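Nollville Residents' Forum
Household and Laundry – General Discussion
Thread: Removing set-in grease and tomato stains from table linen – guidance requested

Posted by linenpress_hm
2023-04-15

Good morning to all members.

I am writing on behalf of the kitchen at the Hornmont community hall, where we serve a hot lunch to the public through the winter season. The season closed in March and we have now sorted the table linen. A good part of it carries old marks from tomato sauce, gravy and cooking oil. Most of these pieces have already been washed at least once and then tumble dried, so the stains must be considered set.

The cloths are a cotton and polyester blend, mostly checks and plaids in green and blue, and they are colored throughout. Chlorine bleach is therefore excluded. To date we have used the Gandis oxygen powder at the dose printed on the tub, in a warm wash, with limited success. The tomato marks have faded to a pale orange. The grease marks look unchanged once the cloth is dry, and show as darker patches when held up to a window.

I would be grateful for replies on the following points:

Whether a longer soak is likely to help, and at what temperature.
Whether the grease should be treated before the tomato, or the other way round.
Whether anyone has used a commercial laundry for this purpose and considers it worth the cost.

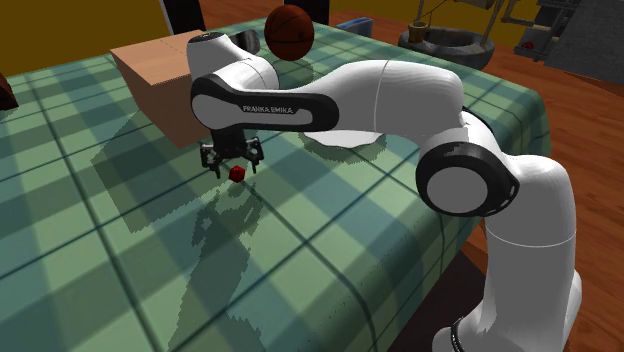

Green plaid tablecloth with robotic arm

Please note that replacement is possible but would have to be approved in the budget, and we would prefer to show that cleaning has been attempted properly.

Thank you in advance.

Reply from starch_and_steam

Thank you for a clear description of the problem. In my view the grease must come first. A film of old oil in the fibers keeps water out, and any powder dissolved in that water will not reach the color underneath. Please try the following on one cloth before committing the whole batch.

Lay the cloth flat and dry. Apply plain dishwashing liquid directly to each grease mark and work it in with a soft brush from both sides. Leave it for 30 minutes. Rinse with water as warm as the care label allows, and repeat if the patch still feels slick. Only then move on to the oxygen soak.

For the soak, dissolve the powder fully in warm water before the cloth goes in. Undissolved grains resting on a colored fabric can leave light spots, and these cannot be corrected. Four hours is a reasonable period. Check the cloth at intervals and stop if the water takes on a strong color.

Above all, do not use the dryer until you are satisfied with the result. Dry on a line and inspect in daylight.

Reply from bluebucket50

I must respectfully disagree with part of the above. Dishwashing liquid is suitable for fresh grease, but on marks that have been through a dryer several times I have found it makes very little difference. It also foams heavily and takes a great deal of rinsing. If any residue is left behind and the cloth then goes into a front-loading machine, the machine may stop on a suds error. This happened to us at the Sadowski Street day center and the machine was out of service for the rest of the morning.

Our practice is to use a heavy-duty liquid detergent containing enzymes, undiluted, left on overnight with the cloth rolled in a plastic bag so that it does not dry out. The cloth is washed the next morning without any further product. I would recommend this for both types of stain, and I see no need to treat them in a particular order.

Reply from starch_and_steam

I accept the point about foam. Members with a front-loading machine should rinse by hand first, and I ought to have said so.

I do not accept that the order is unimportant. The enzymes in a general detergent act on starch, protein and, in some products, fat. The orange color left by tomato is a pigment held in oil, and enzymes will not do much to it. It responds to oxygen bleach and to sunlight. The original poster reports that the pigment has already faded with the powder, which supports this. What remains is largely the oil.

Reply from linenpress_hm

I thank both members for their replies. To answer a question received by private message: the care labels, where still legible, permit a warm wash and a low tumble dry. Several labels have been cut out and I cannot say what they allowed. We have a top-loading machine of ordinary household size, so foam is less of a concern for us, although I will ask helpers to rinse by hand in any case.

There are 50 cloths in the affected batch. An overnight treatment in plastic bags would be difficult to manage for all of them at once, given the space available in the utility room. Would it be acceptable to treat them in small groups over a period of weeks, or do the stains become worse in storage?

Reply from orchard_row

Stains on cloths that have already been through the dryer should not worsen much over a few weeks, provided the linen is stored clean and fully dry. Grease can yellow over many months. I would treat the palest cloths first, where yellowing shows most, and leave the dark checks until last.

I would also add a caution on storage. Please do not fold cloths away in plastic. Use a cotton bag or a clean pillowcase on an open shelf.

With regard to the commercial laundry, our association requested a quote from a firm in Hornmont two years ago. They were courteous and prompt, but they would not guarantee the removal of any stain that had been heat-dried, and the fee was payable whatever the outcome. We declined. I do not say this to discourage anyone, and a different firm may offer other terms.
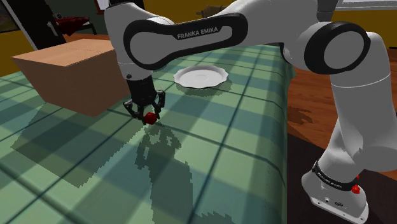 On the matter of sunlight, mentioned above, I can confirm that it is effective on tomato. The cloth should be hung damp, with the stained side facing the sun, and brought in once dry. For colored cloths I would limit this to a single afternoon at a time, as an entire cloth may fade along with the mark. Turning it halfway through keeps the fading even, if there is to be any.

Reply from bluebucket50

I would advise against sunlight on colored plaids altogether. We lost the green in a set of napkins in this way. The blue held, the green turned to a grayish shade, and the set could no longer be used with the matching cloths. In fairness, those were an inexpensive cotton and were left out for longer than intended – nevertheless, the risk is real, and I would not take it with property belonging to a public hall.

Reply from orchard_row

That is a fair warning and I would not wish to overstate the case. A blend with polyester generally holds its color better than a cheap cotton, but it should be tested on one corner, or on a cloth that is already due to be discarded.

Reply from forum_moderator

Members are reminded that general advice on stain treatment is also kept in the Household reference section, under entry 2774. Please do not mix cleaning products of any kind. In particular, products containing chlorine bleach must never be combined with ammonia or with vinegar. One reply has been removed from this thread because it recommended such a mixture. The member concerned has been informed.

Discussion of the remaining points may continue.

Reply from linenpress_hm

I am pleased to report on a first trial. We selected 4 cloths with similar staining and treated them as follows.

The first received dishwashing liquid, a hand rinse and then the Gandis powder soak, as advised by starch_and_steam. The second received the enzyme detergent overnight in a bag, as advised by bluebucket50. The third received the enzyme detergent overnight followed by the powder soak. The fourth was washed in the ordinary way for comparison.

All were dried on an indoor rack and inspected at the window the following day. The first cloth was clear of tomato, with two faint grease patches remaining near the hem. The second was clear of grease, but the pale orange marks were still visible. The third was clear of both, as far as three of us could judge. The fourth showed no change.

It would appear that both members were correct in part. We intend to adopt the third method for the remainder, in small groups. Sunlight has not been tested, in view of the concern raised about green dyes.

Reply from starch_and_steam

Thank you for reporting back so thoroughly. I am content to revise my advice. For heat-set grease, the enzyme product overnight is evidently the better first step, with the oxygen soak to follow. I would still keep dishwashing liquid on hand for spills dealt with on the day.

Reply from bluebucket50

I am obliged to the original poster for the trial. I had not previously thought the second soak worth the additional product, and I remain doubtful that it is needed on cloths with grease alone. Could you state the quantity of powder used per soak? The dose on the tub is given for a machine load and is not easily converted to a basin.

Reply from linenpress_hm

We used one level scoop, with the scoop supplied, in a full utility sink. The powder was dissolved in a jug first. I agree that cloths marked by grease alone could be spared the second soak, and I will separate those before the next group is started.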